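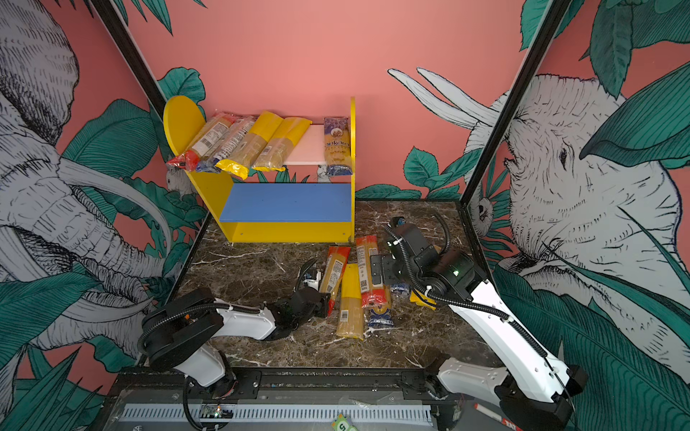
Elephant mural on the side walls, yellow shelf at the back

Recycled Art and School Projects — Help Pages

Sealing papier mâché over old cardboard tubes for an outdoor sculpture

Asked by wilmer_a, 19 July 1999

Our school is making a large tortoise for the front garden out of scrap. The shell is carpet tubes cut into rings and tied together with garden wire, then covered in newspaper and flour paste. The legs are paint tins filled with gravel. We used 162 rings in the end, so I would rather not have to start again.

The first layers went on in April and the children added more each week until term finished. It has been drying in the hall since then and feels hard on the outside. My question is what to seal it with so it will last through a winter outdoors. The head teacher has a tub of Fonska varnish left over from the gym floor and wants me to use that. I have also been offered some Stiltura exterior paint, colour unknown. Is either of these any good over flour paste? And do I need to do the inside of the rings?

Wilmer Alvarado

Answer 1

Varnish should be fine, give it a few coats. We did a fish like this and it looked lovely.

Answer 2

I would not trust floor varnish on its own. It is made for a hard flat surface that stays indoors, and papier mâché moves a little as the weather changes, so you get fine cracks and the water goes in there. Flour paste is the other trouble. Once damp gets to it you will have mould, and slugs and mice will eat it as well. For the next one use PVA glue thinned with water, or wallpaper paste with a fungicide in it (keep that kind away from the children).

For this one, check that it is dry right through first. Push a thin skewer into the thickest part. If it comes out soft or smells sour, leave it longer, with a fan on it if the school has one. Then:

Brush off any loose paper and fill the gaps with exterior filler.
Give it 2 coats of oil-based primer, and let each one dry overnight.
Paint it. The Stiltura will do if the tin says exterior wood or masonry.
Finish with yacht varnish on all sides.
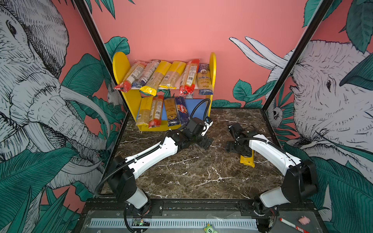 Yes, do the inside of the rings as well, and above all the cut ends. Cardboard drinks up water through the cut edge far faster than through the face. A small radiator brush will reach if the rings are over 45 mm across. If they are narrower than that, pour a little primer in, tip the piece round and let it drain on to newspaper.

I would also stand the shell on a couple of bricks or a slab — anything to keep it off the soil. Paint tins rust from the bottom, so punch a few holes in the base and let the rain run out through the gravel.

Answer 3

Agree with most of answer 2 but even done well I would only expect 6 months to a year outside. Can it go in a porch? Ours went under the bike shelter roof and was still sound when we moved it. We used Pruitt primer, which was what the shop had. Also twist the wire ends inwards before you paint, they are sharp and they come through the paper later on.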